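Ticket: fold eval, success rate dropped after regrasp change
Project: Hestutby / bimanual shirt folding
Component: policy eval, labeling
Status: open (was closed, reopened in November)
Priority: high, blocks the writeup

Opening this as one long log so it stops living in four chat threads. Will edit as I go.

Short version: new regrasp method looks worse than baseline on the scoring script, looks fine by eye. One of those is wrong.

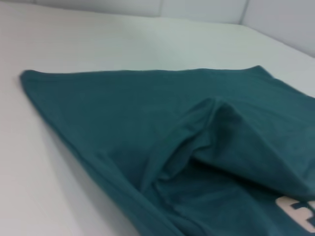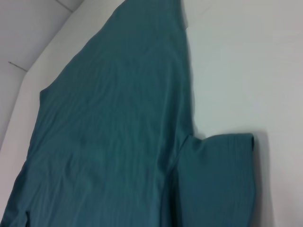
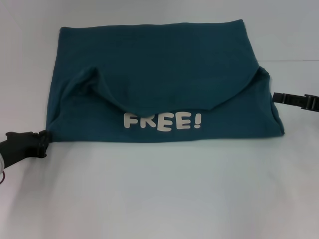 Teal shirt, both wrist views and the head view.

Method first for anyone on the Kerr side who hasn't followed. Baseline policy predicts a chunk of actions for both arms and runs it to the end before looking again. Regrasp variant does the same thing but cuts the chunk short when the grasp score on either hand falls under threshold, then replans from the current images. Same demos, same training length, only the cutoff differs. The scoring script takes the head view, masks the cloth, and compares the outline to a template of the target fold. For shirts with a print it also checks where the print ended up, and that second check is what I now suspect. Look at the FREE! on the lower band, the letters sit right up under the curved edge of the flap, and the top of the F and of the last E come very close to it. If the mask clips there the script gets a shorter word box and calls the print covered. The outline check doesn't care about any of this.

LOG

09:10
Pulled eval set. 50 episodes baseline, 50 episodes regrasp, same shirts, same start poses as far as we can reset them by hand. Script says regrasp loses. Did not expect that, demos where the arms re-take a corner were the reason we did this at all.

09:40
Checked the boring stuff. Right checkpoint loaded, yes. Gripper force same in both configs, yes. Normalization stats from the same file, yes. Camera order: left wrist and right wrist NOT swapped (we've done that before, see the Pundholm ticket).

10:25
Camera timestamps. Thought maybe the wrist streams lag the head stream after a replan. Plotted them, they're fine. Dead end, leaving it here so it doesn't get tried again.

11:05
Re-ran scoring with the print check off. Gap mostly goes away. So either the print check is broken or it's catching something real that the outline misses. Can't tell from numbers alone, need to look at frames.

11:50
Looking at frames. The print check fires on episodes where the flap hangs low in the middle. Dark fabric on dark fabric, the fold line is only a bit of shading, and the mask model picks its own place to put the border. Sometimes it runs it through the letters. Regrasp runs end with a lower flap more often, becuase the hands let go later. That would explain why only one arm of the comparison gets hit.

12:15
Counter argument from myself: a low flap might be a worse fold. Template doesn't say. We never wrote down how far down the flap is allowed to come, only that the print should be readable. Needs a decision before anyone relabels.

13:30
Tried wrist views as a tie breaker. Not much help. One of them has only a bit of the print down in a corner, the other has none at all, just body and the folded block on the right. Good for the grasp score, useless for print. Orkia asked in the last call why we don't score from the wrists, this is why.

14:20
Frame 241 of the worst episode: mask border jumps between that frame and the next with the cloth not moving at all. So that's the mask flickering, and the script only scores the final frame. If the final frame is a bad one, episode fails. Pretty sure this is the bug.

14:45
Patch: take the last 5 frames, run the mask on each, majority vote per pixel, then do both checks. Small change, lives in the scoring branch. No retraining.

15:30
Rescored everything with the vote. Flicker cases are gone from both sets. Regrasp no longer behind. Not putting the new number in here until the hand labels are done, last time a number from a ticket ended up on a slide.

16:10
Hand labels started. Labeler sees final head frame only, no policy name, shuffled. Question is just: is the whole word readable, yes or no. Flap height noted seperately as low / ok / high so we can split on it later.

OPEN ITEMS

- Decide flap height limit. I'd say anything that leaves the print clear passes, but write it into the protocol before labels are unblinded.
- Grasp threshold was picked on plain shirts. Check it on printed ones, a gripper holding a corner might score differently near thick ink. Guess only.
- Old baseline numbers in the draft used the single frame script. All of them need rescoring, including the ones from the earlier table. Please don't mix.
- Add a masked overlay to the eval report so the next person sees the border and doesn't spend a morning on timestamps.
- Reset procedure: start pose still set by hand against a printed photo. Fine for now.

WORKAROUND until patch is merged
Run scoring with print check off and say so in the table caption. Do not compare against any run scored with it on.

Reopened note: closed this too early the first time, patch was on my branch and never got merged, so the nightly run was still using the old script. Leaving it open until the nightly report shows the vote setting in the header.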